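November, dye notebook, madder again

Started at 7:40 with the big pot because I wanted the long soak done before lunch. I'm still chasing that brick red I got last spring and wrote down so badly. My note from back then says "madder, the usual way, lovely" and that is all it says. Thanks, past me! So everything goes on paper this time, even the boring bits.

Fiber is the Gerkska wool, two-ply, the skeins Solveig brought back (she swears it takes color better than the Drondlow stuff, and I'm coming around to that). 397 grams dry, scoured last night with the plain soap and rinsed until the water stopped looking like weak tea. Mordanted in alum at 11 percent, which is a touch under what Ingegerd uses. She goes heavier and her wool always feels a little sticky to me, but her reds are better than mine, so what do I know.

Madder was ground root from the new bag, same weight as the wool. I soaked it overnight in a bucket with the lid on and poured the whole mess in, root and all. Bleddyn thinks I should bag it up in muslin so I don't spend an hour shaking crumbs out of the yarn afterward. He's right about the crumbs! But every time I've bagged it I've gotten streaks, and I'd take crumbs over streaks any day.

Temperature is where I think I went wrong in the summer batch. I let it get away from me while I was on the phone and the whole thing slid over to brown. So today I brought it up slowly, 30 minutes to get to a bare steam, then held it well short of a simmer and stayed put on the stool like a good girl. Added a pinch of chalk too. Our tap water at Hivalthorpe is so soft that madder comes out orange on its own, and I keep forgetting that when I compare with people who dye somewhere with hard water.

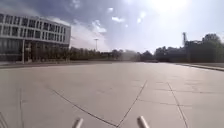
Pulled the first skein after an hour. Orange-red, more orange than I wanted, though wet wool always lies to you. Put in another pinch of chalk, gave it a stir, turned the skeins over with the long spoon and went back to the stool. Second look was a good deal redder. I turned the heat off there and left the rest to cool down in the pot.

Side test, since the mordant jar was open anyway: small sample of the Drondlow in the same bath, no chalk difference or anything, tied with blue string so I can find it. It went in later than the Gerkska so it isn't a fair fight. If anyone picks up the sample card and wonders why the Drondlow looks pale, that's why.

Iron dip for one skein only. I used a very small amount in warm water and kept it under 30 seconds, in and out, swishing like mad. Came out a dark plum with some brown in it. I love it! Halvard walked past and said "liver," which he can keep to himself. Rinsed it separately and washed the spoon twice, and PLEASE nobody use the spoon with the red tape for anything but iron. The last yellow bath got dulled that way and I was sad about it all week.

To do:
Rinse the main batch tomorrow morning after it's sat all night. Shake out outside, not over the sink, the drain is slow again.
Save the bath. There's plenty left in it for a peach or a salmon, and Hjørdis asked for something soft for the baby blanket.
Ask Lie if the next madder order can be whole root. I'd like to try grinding my own.
Label the iron skein before I forget which one it was.
More alum, the tub is nearly down to dust.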